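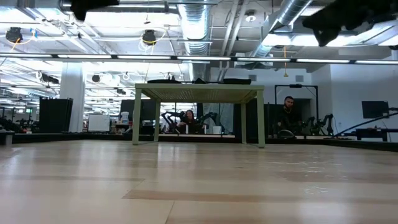 The two-arm cell nearest the window end went back into service in June after nearly a week of work on its grippers, its light bar and the tabletop. Most of the stoppages we logged this spring came from glare. The table is glossy light wood, and the long bar overhead throws white and bluish reflections across it, with one bright vertical streak in front of the green rack and a patch of squiggles farther right. The arms hang down over the rack from above, so the grippers reach straight into that shine every time they reach for something on the front half of the table.

Rosalind Brannigan, who looks after the cells on this floor, began with the lights. She ran the pick routine 100 times with the bar at full output and again with it turned down, keeping the rack in the same position. At full output the cell missed 48 picks. Turned down it missed far fewer, and nearly all of those were at the right side of the table. The bar is now held at the lower setting by the cell's start-up file, and the wall dimmer has tape over it. Please leave the tape where it is.

The grippers took longer. The cell had run 3,671 cycles on the same finger pads, and the right-hand set had worn unevenly, so that small parts rolled out when the fingers closed. Both sets were replaced with pads from Varnska. The new ones are slightly thicker, and the closing distance had to be reset on each side. The old values are saved in the cell folder under Tratano, the name the cell has on the network, in case anyone needs to go back to them.

While the arms were parked, Rosalind also checked the joint cables. One on the left arm had been rubbing against its clamp at the elbow. It was not worn through, but the sleeve was thin, and it has been swapped for a spare from the Zeleke kit. If you use the last spare from that kit, write it on the parts sheet the same day. Delivery has been slow all year.

The rack stays on the table between jobs. Its position is part of the calibration, and moving it even a little to wipe under it means running the routine again, a job of about 220 seconds if the first pass is good. The steps are in the binder. Clear the top of the rack first, home both arms, then start the routine from the cell's own screen. Starting it from the Vamanitz console will work, but the result is not saved there and will be gone at the next restart.

Cleaning has changed too. Spray polish is out, as it made the glare worse and left a film on the pads. Use a damp cloth on the wood and a dry one on the fingers — and cut power to the arms before you put a hand near either gripper.

The next check is due when the counter reaches the same figure again, or sooner if parts start slipping. Report dropped parts on the cell log with the time and which arm it was. The other stations on the floor keep their current pads and settings for now.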